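Call for beta testers: Brustier page builder

Posted January 1, 2021

Brustier is a website builder for people who make sites for other people. We're a team of 12 based in Wollgate, and we've spent a good part of the past year rewriting our template editor from scratch. It's nearly ready, and we'd love you to come and try to break it!

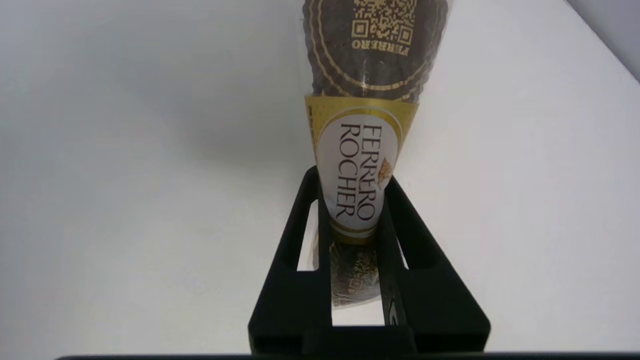
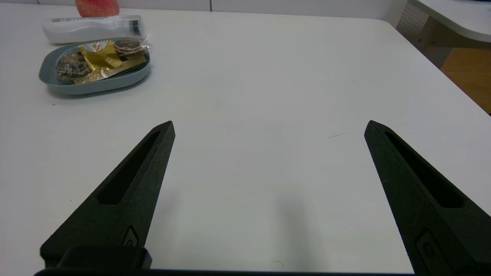

The new editor lets you build a block once (a price table, say, or an opening hours panel) and reuse it on as many pages as you like. Change the original and every copy follows, unless you've locked that copy. Locking is the bit we're most excited about and also the bit we trust least, so please go hard on it.

We have room for 66 testers. The first round starts in March and lasts six weeks.

What we'd ask of you

Build at least one real site, or rebuild one you already have. A café menu is fine, a club page is fine, a shop with 1,000 products would be brilliant. Each week we'll send a short list of things to try, which should take you an hour or two, and there's a shared board where you can report bugs and argue with us about button labels. We read everything on it.

There are also two video calls, one near the start and one at the end. If you can't make those, write us a few paragraphs and we'll be just as happy.

Who we're looking for

Anyone who builds or looks after websites, paid or unpaid. You don't need to write code, although if you do, we'd like you to have a go at the settings file too – it controls which fields your client can edit and which ones stay hidden. We're short of people who use a screen reader or work by keyboard only, and short of people whose sites are in more than one language. If that's you, please do say so when you write.

You'll need a laptop or desktop computer with an up-to-date browser. The editor doesn't work on phones yet.

What you get

A free Brustier account for 12 months, including every template in the Garomholm set, and your name on the release page if you want it there. Anything you build stays yours and can be exported at any time. Our old editor has 1,057 open requests against it (yes, we've read those as well), and testers get to vote on which ones we pick up next.

How to join

Send a message through the contact form with "Costa" in the subject line, as that's our working name for the new editor. Tell us what sort of sites you make, link to one if you can, and mention anything about your current tools that drives you up the wall. A few lines will do.

Imani Lema runs the testing programme and will reply to everyone, whether or not we have a place for you in this round. Questions can go to her through the same form.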